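Basing and Sealing 28 mm Skirmish Figures
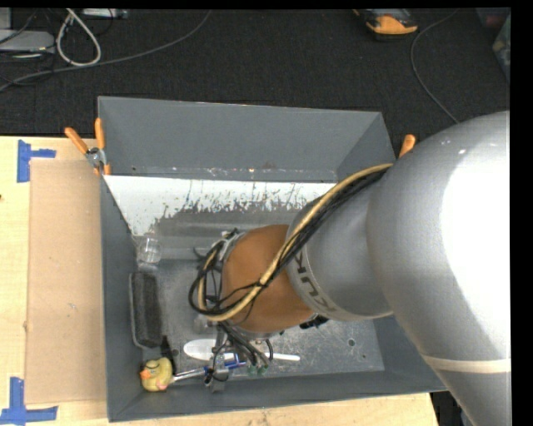
KUKA arm over a sheet-metal bin on a wooden tabletop.

Text by Femke Mulder. Last revised in March.

This page covers basing and sealing for single-based 28 mm metal or plastic figures. It assumes the figures are painted and the paint has dried overnight. Cleaning, priming and painting are covered on their own pages. The method was worked out on the Herwood project, a set of 117 figures in four factions, and has changed little between the first batch and the last.

Materials

Round bases, 25 mm for foot figures, 40 mm for anything on a wide stance
Two-part epoxy or thick superglue
White glue
Filler (ready-mixed wall filler will do)
Fine sand and a small amount of coarse grit
Three browns: dark, middle and pale
Static grass or clump foliage
Gloss varnish and matte varnish
An old brush for glue, a flat brush for drybrushing

Step 1. Fix the figure

Scrape any paint from the underside of the cast-on puddle base. Score both surfaces with a knife tip. Metal figures go down with epoxy; plastic figures can use superglue. Place the figure so that no weapon projects more than 10 mm past the rim, if the pose allows it. Figures with long spears should be angled so the shaft crosses the widest part of the base. Leave epoxy to cure for the full time on the packet.

Step 2. Blend the puddle base

Thin a little filler with water until it spreads without dragging. Work it from the edge of the puddle base down to the rim with a damp brush. Keep it off the feet. Filler on a painted boot can be lifted with clean water for the first few minutes; after that it has to be scraped and the boot repainted. Allow four hours to dry.

Step 3. Texture

Brush white glue, cut two to one with water, over the filler. Do the rim of the feet first with a small brush. Dip the base in fine sand, lift, and tap off the excess over the tray. Press in a few pieces of coarse grit by hand. Leave overnight, then run a second coat of thinned glue over the sand. The second coat stops grains from coming off in Step 4.

Step 4. Paint the ground

Dark brown over everything, thinned enough to run between the grains. When dry, drybrush middle brown, then pale brown on the raised areas only. Paint the rim last, in one of the flat browns. Use the same rim color for the whole force. I mix mine to match the Maeng terrain boards, and I keep the mix in a labeled jar.

Step 5. Seal

One coat of gloss, then one of matte, both by brush or both by spray. Spray in short passes from 25 cm. Do not spray in damp weather. If the matte coat dries cloudy, apply another thin gloss coat, let it dry, and repeat the matte.

Step 6. Grass

Add grass after the varnish. Matte varnish over static grass dulls it and mats the fibers. Use small spots of undiluted white glue, apply the grass, turn the figure upside down and tap the base. Cover no more than a third of the surface.

Labeling

Write the catalog number under the base in pencil before Step 1. Mine run by faction, so the Lulumetti crossbowmen begin at 58.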